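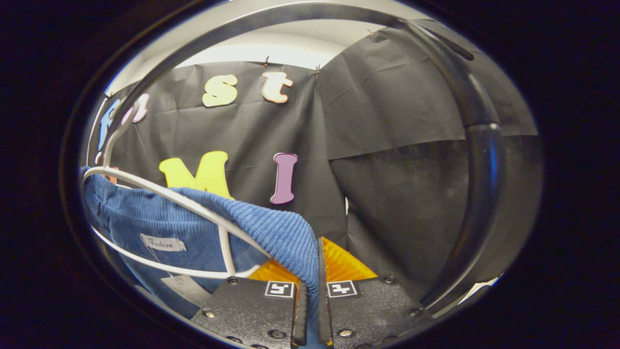

Clollex Support
Tickets > Handheld gripper > Tracking

Left finger marker drops out, gripper width jumps during garment work
Status: Solved
Opened by: Mackenzie Bergeron
Assigned to: Wim Vermeulen
Opened: November 23, 2019
Site: Jonholm

Mackenzie Bergeron wrote:

Hi all, and thank you in advance for your patience, because I know I tend to go on a bit in these. We've been collecting garment handling demonstrations with the handheld gripper, mostly taking clothes by a fold while they're on a hanger, and the width signal has started doing something odd. I'll be closing the fingers on the fabric nice and gently, the width comes down the way it should, and then it leaps up to fully open for a moment and comes back again. When we replay those takes on the arm, it lets go of the garment. Yesterday it dropped the same shirt 3 times, and the last time the hanger came off with it and got caught in the wrist cable. No harm done, I had my hand on the stop button, but it gave me a start!

What I've tried so far:

Restarted the recorder and the laptop.
Wiped both finger markers with a lint-free cloth.
Ran the open/close calibration again with nothing between the fingers. It passed, and the width looked lovely and smooth.
Swapped to our spare battery (I didn't expect much from that one and I was right).

It seems to be worst with the blue corduroy. With thin T-shirts I hardly ever see it. We have almost 4000 takes from this setup going back to April and I'd very much like not to throw them out, so any help would be gratefully received.

Mackenzie

Wim Vermeulen replied:

Hello Mackenzie, and thanks for such a thorough write-up. Please never apologize for a long ticket, the short ones are the ones that keep me up at night.

My first thought is that the cloth is getting over one of the markers. The width is worked out from the distance between the two, so if the left one is hidden the software has to fall back on something, and on older recorder versions it falls back on "fully open." That was a poor choice on our part. A thick fabric that stands up over the finger would do it far more often than a thin one, and an empty calibration would never show it.

In the picture you attached both markers are in view, but the corduroy is already lying over the left finger. Could you open one of the bad takes, step through it slowly around the jump, and tell me whether the left marker disappears? And please send me the recorder version while you're there, it's on the About page.

One more request. Until we've sorted this out, please don't replay any of the corduroy takes on the arm, even at low speed.

Wim

Mackenzie Bergeron wrote:

You had it! I stepped through 10 of the bad takes and in every one the left marker goes under the fabric just before the jump. Sometimes it's only a corner that's covered, but that seems to be enough. The recorder is the version that came on the Cadport laptop and I'm embarrassed to say we've never updated it.

Replays are off for the whole corduroy set, and I put a note on the arm so that the evening people see it as well.

Wim Vermeulen replied:

Wonderful, that's the answer then, and no need for embarrassment. Here's what I'd do, in this order:

1. Update the recorder. The current one holds the last good width when a marker is lost and flags the take.
2. Under Tracking, set "Lost marker" to Hold, and set the limit to 2 seconds. Past that it will stop the take.
3. Run the old takes through the recheck tool. It goes through the video again and marks every stretch where a marker was lost. Your video is fine, so most of them should be usable.
4. For heavy fabric, come in a little lower on the fold and let less of it ride up over the finger.

When you go back to the arm, please start with the slow profile and keep that hand where it was.

Mackenzie Bergeron wrote:

Updated, rechecked, and we've lost far fewer takes than I'd feared. The corduroy replays ran clean on the slow profile this afternoon and the garment stayed put. Coming in lower took some getting used to, but my wrist has learned it now. Thank you so much, Wim, please go ahead and close this.

Ticket closed by Wim Vermeulen
Resolution: marker hidden by fabric, recorder updated, lost marker set to Hold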